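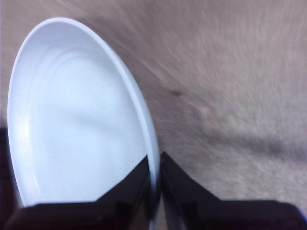

Rim grasps are covered by section 5 of the Hultwood handling rules, the section most often misread by new cell operators. It applies to open tableware and any other part where the gripper closes on a wall instead of around the whole object. One finger goes inside the part and one goes outside, with the rim in the gap between them, as with the white bowl and the two black fingers. The part must be empty. A grasp on the rim puts the load to one side of the center of mass, and anything in the bottom of the bowl changes the tilt in a way the force limits do not allow for.

This page collects the wrist view used in the operator course at the Drendska site together with the notes that go with it. The full text of the rules is kept in the cell binder and takes precedence over anything written here. Clause numbers refer to the May revision.

Notes to the wrist view

5.1 Approach. The fingers come down parallel to the wall of the part at the grasp point. On a flared bowl this means the wrist is tilted, and the tilt is set from the part sheet. Operators do not adjust it by eye.

5.2 Finger clearance. Neither finger may touch the part before the close command is given. Light contact on the inner wall is permitted for parts marked C on the part sheet, and only at approach speed.

5.3 Speed. Inside the approach zone the tool speed limit is 50 mm per second. The zone starts where the fingertips pass the height of the rim, plus the margin on the part sheet. The Martens controller enforces the limit in automatic mode. In teach mode the operator sets it, and a second person checks the value before the first run.

5.4 Closing force. Glazed and glass parts use the low-force setting. If a part slips at that setting, stop the cell and record the slip. Do not raise the force to finish the batch.

5.5 Lift. Raise the part straight up, hold, and confirm from the wrist view that the rim has not moved between the fingers. Sideways travel starts after the hold. A part that has rotated in the grasp is set down again at the pick position.

Reading the wrist view

Streaking on the tabletop is normal in a view from a moving wrist, and the grain of the surface can't be used to judge distance. Judge position by the rim and the fingertips only. If the rim itself is too blurred to follow, reduce speed and take the view again.

Small dark marks fall under clause 7. In the view at the top of this page there is a speck on the base of the bowl, toward the lower left, and a brownish spot on the surface to the right. A mark inside a part is logged as "unclassified" until someone has looked at the part by hand. The wrist view alone is not enough to call it dirt, a glaze fault or a chip. A mark on the work surface is logged once per shift and compared with the surface map.

Shadows are not logged. Dark areas next to the part are treated as possible objects until checked, and the next pick on that side waits for the check.

Records

Each rim grasp that ends in a stop, a slip or a repeat is entered on form 779. The form asks for the part code, the clause that applied, the finger set and the saved wrist view. Entries without a saved view are returned. Preserum finger pads are inspected when the set is changed, and the pad number goes in the last column.

Views saved for training are kept separate from the fault log. Operators who want to submit one should note the part code and the stage of the grasp (approach, close, lift or release) and leave the clause number blank. The course instructor fills it in.

Next in the gallery: section 6, stacked parts.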